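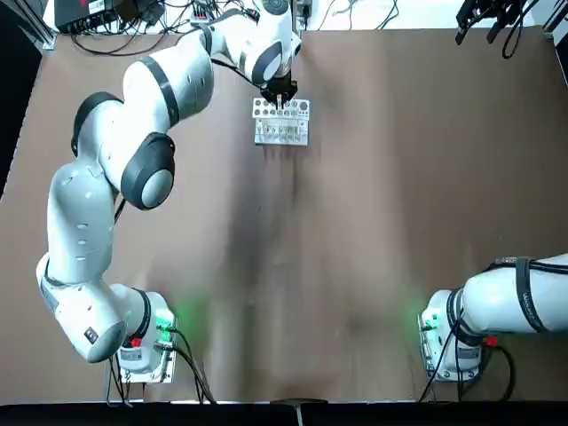
Tue 29 September

Glue tests, second round. In late, bus again. Yoon-hee had already cut the offcuts so straight to it.

Batch from Raju mixed 1:6 by weight, same as the June lot. Thicker than I remember. Stirred till the lumps went, left it 12 minutes, still stringy off the brush. Tharun says his was fine at that ratio but he warms the water first and I never do. Will try warm tomorrow.

Cloth to board: good. Cloth to the grey endpaper: cockled on 11 of the 22 pieces, all the ones cut across the grain. My fault, should of marked the sheets before they went under the knife. Pencil arrow on every sheet from now on, please, everyone.

Spine linings — used the Husau paper, the thin one. Tears if you look at it. Two layers holds but then the joint is stiff and the book won't lie flat. Juwita wants to keep it for the small notebooks and go back to mull for anything over A5. Agree, mostly.

Gruvgate order: still nothing on the boards. Rang, got the machine. Suryani to chase, she knows somebody there. If they don't come by the weekend we can't start the parish registers and I'll have to tell Azlan, who has allready moved them once.

Press no. 2 slipping again on the left side. Packed it with card for now. Don't overtighten, it creeps back by itself overnight.

Also the big bone folder has gone missing. Not in the drawer, not in the sink.

To do
warm water mix, 6 pieces only
leave today's lot under weight, do NOT peek
blotters, order more
ask Tharun what brush he uses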